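Home | About | Projects | FAQ | Join | Contact

Hirnetti Robotics Club: Frequently Asked Questions

These are the questions we get most often from new members and parents. The answers cover this year's project, which is teaching a robot arm to open doors.

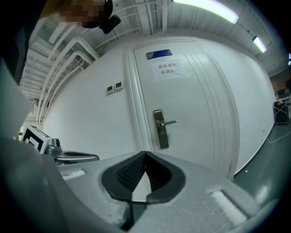 Who can join?

Any student at the school, in any grade. You don't need to have taken a programming class. About half the work is building, recording and keeping notes, and new members usually start there.

When do you meet?

Thursday after the last class, until 6 p.m. In the weeks before the Sturholm meet we add a second session, and the day is posted on the club page. If you have another activity that overlaps, come late. Sign in when you get here so Ms. Wanyama has your name on the list.

What is the project this year?

We are entering the door task at Sturholm. The arm has to reach a lever handle, press it down and pull or push the door open. Teams don't find out which door they get until the day, so we practice on as many kinds of handle as we can.

What is the hand-held gripper for?

It is how we record examples. You hold it, do the task with it slowly, and the camera on it stores what the gripper saw. Those recordings are used to train the arm. Ours has a gray body with a black V-shaped rubber cradle and a metallic jaw facing it. The square black marker on the white block lets the software work out where that finger is, so please don't put tape or stickers over it.

Which doors can we practice on?

Only the ones on the list by the sign-in sheet. The white storeroom door with the steel lever is on it. The white sign with red characters taped to that door says 库房重地 and 非请勿入, which means it is an important storage area and you may not go in uninvited. That applies to us too. You may work the handle during a session when Ms. Wanyama is present, and you stay on this side of the door.

How many recordings do we need?

The target is 800 good ones by the end of the season. A new member can expect to make around 18 in a session once they have the hang of it. Slow and steady recordings are worth more to us than a high number, and Nicanor Becerra will go through your first set with you.

What makes a recording bad?

Usually one of these:

- The gripper moved too fast and the picture blurred.
- Fingers or a sleeve got in front of the lens.
- The lever was pushed with the other hand.
- The recording was started after the gripper was already touching the handle.

Delete nothing yourself. Mark it in the log and the data group will sort it out.

Will people's faces be in the recordings?

Sometimes, if somebody is standing close by. Faces are pixelated before any recording or still leaves the club computer. If you don't want to be recorded at all, tell us and we will give you a job away from the practice doors.

Do I need my own laptop?

No. There are enough for the programming group. If you do bring one, the setup notes are in the shared folder. They were written by Baltazar Quintero two years ago and the section on drivers is out of date — ask before you follow it.

What does it cost?

There is a $12 fee for the year, due in September. It goes toward printer filament, grip pads and foam. Travel to Sturholm is paid separately and the form comes home in the spring. Talk to Ms. Wanyama if the cost is a problem.

Are there safety rules?

Closed shoes, long hair tied back, and no loose cables across a walkway when the arm is powered. Only trained members run the arm. The hand-held gripper has no such restriction, but keep your fingers out of the jaw.

I missed the start of the season. Can I still come?

Yes, until the team list for Sturholm is sent in. After that you can still take part in sessions but you won't be able to compete until next year.

Who do I contact?

Mwanaisha Wanyama, club advisor, through the school office. Questions about the recordings or the log can go straight to Nicanor.

Recent posts
Lever handles and round knobs: what we changed in the grip pad
Notes from our visit to the Dornen team
Packing list for Sturholm
How to fill in the recording log
Spring project ideas wanted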